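Table-clearing study: frequently asked questions

Last updated 2022-07-17. Questions are collected by Idalina Pacheco. The answers are from the whole Umero group.

What is the study about?

We want to know if a policy that learned to grasp single objects can also sort cutlery that lies in a pile. The task is simple to say: spoons and chopsticks lie mixed on a tray, and each item has to be picked up alone. The method, which we call Flomis, chooses the next item by asking which one has the least weight of other items on it.

Why did you choose soup spoons and chopsticks?

Both are difficult, but in different ways. A ceramic spoon is smooth and curved, and its handle often rests on the bowl of the next one. A black chopstick on a black tray gives the camera very little to work with, only a faint highlight and sometimes a gold band.
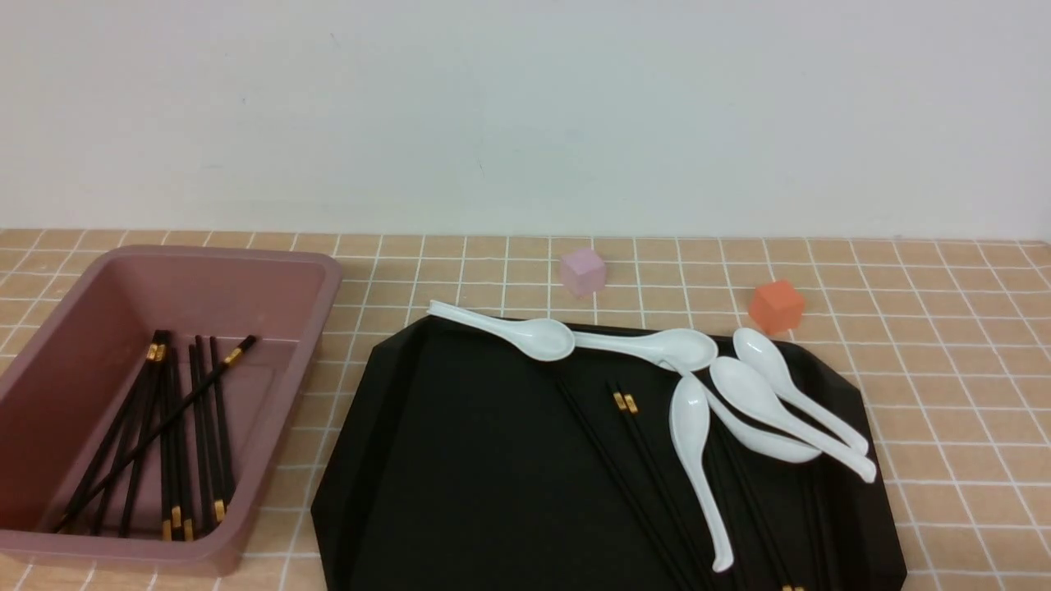
How many demonstrations did you use?

The training set has 3231 demonstrations, recorded by Zulmira Neves and Nuno Esteves in our Jillovbridge laboratory. We removed 20 of them in May, when we found that the wrist camera and the head camera had different clocks. The removed files are not in the download.

Does the policy need both cameras?

For the spoons, no. For the chopsticks, yes – without the wrist view it often closes on the wrong one, or on two at the same time. 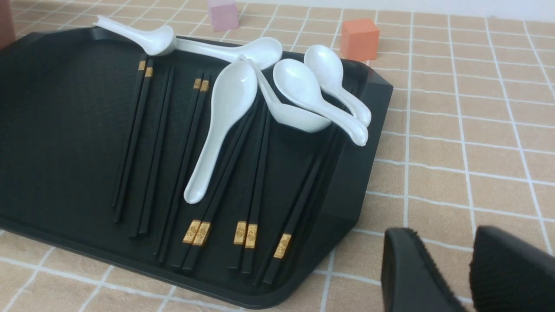 Wrist view. The spoons overlap at the upper right, with chopsticks passing under them.

Which mistakes are most common?

Horácio Frade sorted the failures by hand into four types. The most frequent is the "double pick", where a pair of parallel chopsticks is taken as one object. The second is pulling a spoon by the handle while another spoon still lies over it. 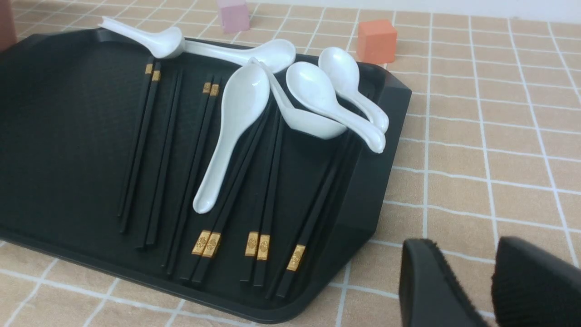

We tried to reduce the double pick with a narrower opening of the fingers before contact. It helped for chopsticks, but the spoons became worse, so the released version chooses the opening for each object separately.

Do the gold bands help the detector?

A little. We trained one version with the bands painted over in the images, and it was weaker at telling which end of a chopstick is which. It still found most of the shafts.

Can I use the code with another gripper?

Yes, if it has two fingers. You must measure the finger length again and change it in the settings file. Leandro Cabello keeps the list of grippers that other groups have tried – please write to him if yours is missing.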